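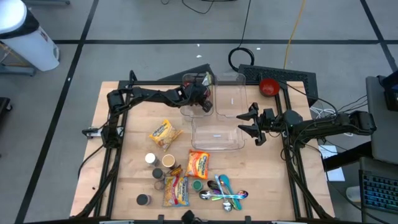 Slide 1. Two-arm sorting table, bins at the far side, right gripper open.

Speaker: Marta Derkach, Zekeck. Slot is 24 minutes with questions.

Start with the rule, then the slide. The Pirken cell rules say the start state of a sorting task is written down before the arms are enabled. Bins, packets, jars and utensils all count as part of the start state.

Point to the three clear bins. Two lie side by side, the third crosswise in front. Rule 4: bin layout is fixed by drawing and checked by eye at each reset. Mention that Codau marks the table with tape and we do not – either is allowed.

Point to the spoons. Crossed handles are permitted only if the task sheet says so. Shiny metal goes on the sheet as a separate entry, as does clear plastic.

Cables. Rule 7 covers slack on the arm: loops must clear the table edge through the full range of the joint. Walk the range at 50 mm/s with one hand on the stop. Floor cables come under Rule 8, to be read out in full.

Logging. The Arancibia review went through 3,075 resets and found the start state recorded properly in 96 per cent of them. Give the figure and move on. The rest were mostly missing bin positions.

If asked about shared reach: both arms may enter the bin area, one at a time, unless the cell has a signed exception. The exception form was changed in May. Old copies are not valid.

Next slide: reset sheet, page 2.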